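Running a Small Business From Home: notes for session 5

Instructor: Mehrangiz Mahmoudi
Topic: Home occupations, the neighbours and the local plan

Hi all. These are my notes from the evening class, typed up a bit more fully than what I scribbled on the board, so if you were away you should be able to follow along. I've left in the side trips because a few of you asked for them.

Where we got to last time

We finished on registering a business name and I promised we'd do the part everyone puts off, which is whether you're allowed to do the thing at your address at all. Registering a name with the province or state tells you nothing about that. I had a student years ago who was quite sure her registration certificate was a sort of permit. She'd framed it!

What counts as a home occupation

Most zoning bylaws let you carry on some kind of work in a dwelling as long as the place is still mainly a dwelling. The wording changes from one council to the next, so please go and read your own. What they tend to look at is how much of the floor area you use, who works there besides the people who live there, whether customers come to the door, what you store and where, signs, noise and smell, and parking. Parking is the big one. I would say most of the complaints I've read start with a car across somebody's driveway and only get around to the actual business in the second paragraph.

Have a look at the definitions section before the rules section. Words like "accessory", "ancillary" and "personal service" have their own meanings there and you'll go wrong if you read them the everyday way.

Case for discussion: the Dritby violin repairs

We spent a good half of the class on this so I'll set it out properly. Ognjen Babić repairs violins and cellos in the back bedroom of his house in Dritby. He had been at it for 8 years with no trouble. Then in July he put up a small sign and started giving lessons as well, and the house behind (Arwel Gwynne's) wrote to the council about the sound and about people coming and going after supper.

What the council officer wanted to know:

Were the lessons the same use as the repairs, or a new one?
How many callers in a day? The local limit was 5.
Did the sign need its own permit? It did.

The repairs were fine and nothing happened about them. The lessons were treated as a separate use, and he had to apply. He got permission with conditions: no lessons after 8 in the evening, and no more than 2 students in the house at once. The sign came down and he hasn't bothered to reapply.

Azadeh asked whether the years he'd already been working there should have protected him. Good question, and I was too quick with it in class. In some places a long-standing use can get a kind of protection, but it would only be for what he had been doing all along, and the lessons were new. Adding on is where people get caught.

Talking to the neighbours

I do think you should talk to them first. Houshang Abbasi disagreed with me pretty strongly on this (he thinks you just hand them a head start on the objection letter) and I can see it, but I've sat through enough hearings to stick to my view. A person who finds out from a yellow notice on a pole is already cross. Take a page with your hours on it and your phone number.

Please don't collect a petition of your own unless you have to. Roughly 20 signatures from people who live across town will do less for you than one decent letter from next door.

Food businesses

We ran out of time, so very short. Cooking for sale at home brings in the health inspector as well as the planner, and they are separate approvals from separate offices. Getting one doesn't get you the other. We'll do labelling and kitchen inspections properly next session.

For next time

Read the Golestani handout on kitchens, and the Fenamgate hearing minutes, just the part on conditions. Then find the home occupation section of your own bylaw and bring a printed copy. Highlight anything you can't make sense of, we'll go through them together.

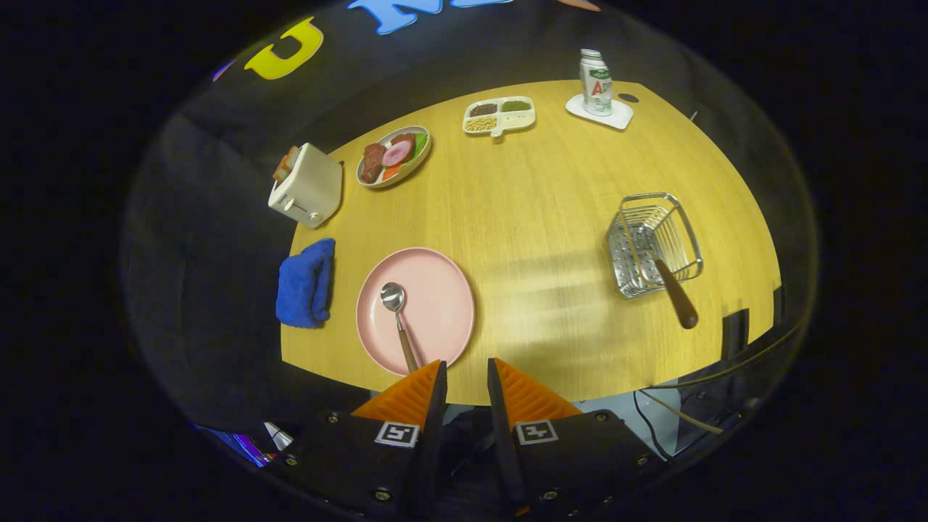
Plate and spoon on a table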